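Isilia Owners Association - Members' Forum
Technical and Maintenance
Topic: Brake fluid interval on the Brekau coupe

H_Lefevre
Members are asked to note that the service schedule circulated in February lists a brake fluid change every 24 months irrespective of use. My own car has covered 137 laps at club days since its last change and the pedal has lengthened noticeably. I should be grateful for the views of those who run the standard calipers on circuit.

Garrido.M
The schedule was written for road use. For any vehicle attending more than 4 circuit days a year, the technical subcommittee's advice has been to renew the fluid each season. I would also ask that the pads be measured before the fluid is blamed.

quiroga_i
With respect to the previous member, I do not agree that one change per season is sufficient. I recorded a soft pedal by mid-afternoon at two consecutive meetings on fluid that was three months old. Bleeding all four corners restored it on both occasions. The Farías pads fitted at the time had over half their material remaining.

Garrido.M
Was that with the factory ducting in place? Several cars have had it removed to clear wider tyres.

quiroga_i
The ducting was removed, yes. I accept that this is relevant, although I maintain my position on the interval.

H_Lefevre
My ducting is original. Pads were measured this evening and are within limits, so I will proceed with a full flush.

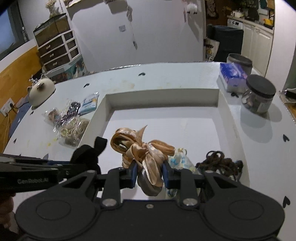

H_Lefevre
Is it necessary to open the ABS unit with the diagnostic tool when flushing the fluid?

Zapata_Workshop
Only if air has entered the unit or a component has been replaced. For a routine flush, keep the reservoir topped up and bleed at the calipers in the order given in the workshop manual.

quiroga_i
I would cycle the unit regardless. The Wudico reader does it in a few minutes and the old fluid held in the valve block is otherwise left behind.

Zapata_Workshop
That is a matter of preference. The manual does not require it - members without the reader should not feel obliged to spend $400 on one.

P_Cabral (Moderator)
Members are reminded that used fluid must be taken to an approved collection point. The thread remains open for pedal measurements after the flush.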